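Chapter 7
Setting Up the Two-Arm Cell

I once lost most of an October to a gripper that closed on thin air. Jummai Obi and I checked the motors, then the finger code, then the motors again. The mistake was in the setup file, where I had typed the offset for the wrong hand! So before we pick up a single thing in this chapter, we're going to set up the cell properly, in simulation, and we're going to do it slowly.

Our cell is called Astholm. It has one body, two arms, a parallel gripper on each arm, and a wooden table with a few small items on it. Load it and leave the arms alone for now.
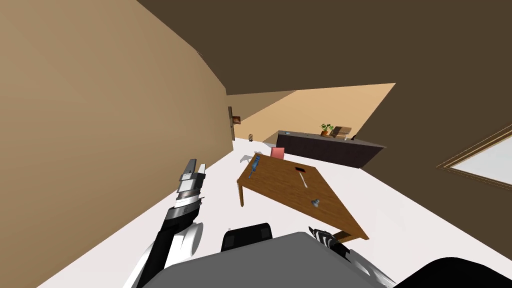

Figure 7.1. Astholm loaded in the simulator, with the left gripper open and empty.

Start with the fingers. Open each gripper all the way and read the finger positions from the log, left hand first. Write both numbers down (on paper — I mean it), then close and open again and see if you get the same ones. Mine drifted for 22 cycles before I spotted a loose limit in the joint table.

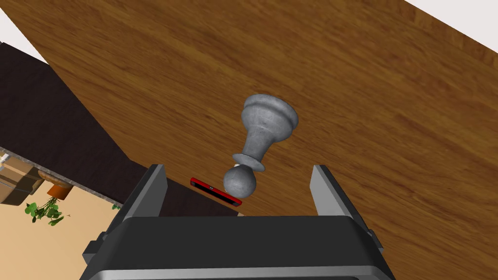 Next comes the wrist. Turn it 180 degrees and back, and compare the log with your notes. If the two readings don't match, fix the wrist zero before you touch anything else, or you'll be chasing the error through every exercise from here to Chapter 9.

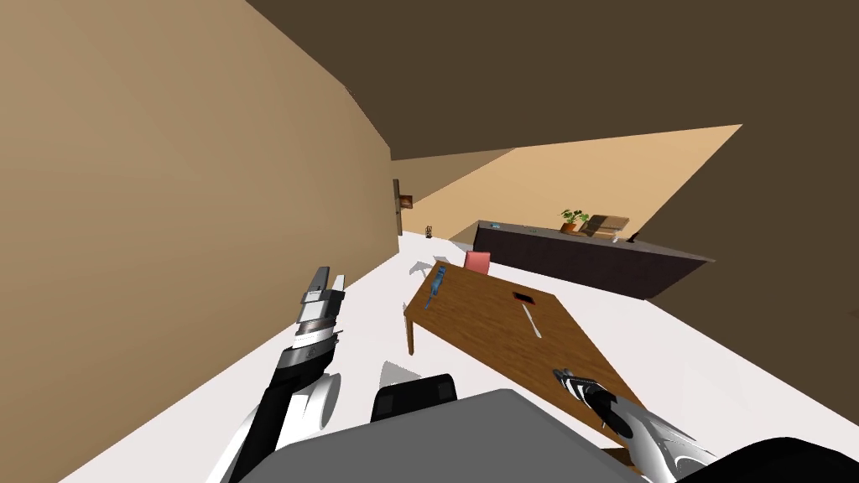
Once both hands pass, save the setup under a new name. Inese Vītola, who taught me this stuff, kept every old file she ever made, all 3,892 of them, and I've borrowed from that pile more than once. Section 7.1 picks up with the joint limits, so keep your paper handy.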